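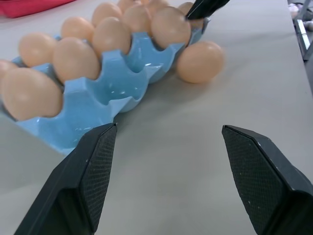
Temance Homes opens the doors at Prurnmont Yard

Temance Homes is delighted to announce that the first 11 homes at Prurnmont Yard are now for sale, after a long and happy spell of work on the old rope store beside the canal. The show home will be open every morning from 10am throughout March, and there will be a pot of tea on the go for anyone who fancies a look round, whether or not they are ready to buy.

The largest of the homes, The Pliltine, covers 2,835 square feet over three floors, with four bedrooms, a study tucked under the eaves and a long kitchen that opens on to a walled garden facing south. All the homes have kept their original brick arches, and each comes with a parking space and a share of the orchard.

"I used to walk past this building on my way to school, and I always wondered what it was like inside," said Wing-sze Chuang, managing director of Temance Homes. "To be handing over keys here is a real joy, and I do hope our new neighbours will love it as much as we do."

Interiors are by the design studio Yu, led by Sum-yee Su. The homes are sold with a 115-year lease, and a fee of £300 reserves a plot for four weeks.

To arrange a visit, please contact the Temance Homes sales office at Prurnmont Yard.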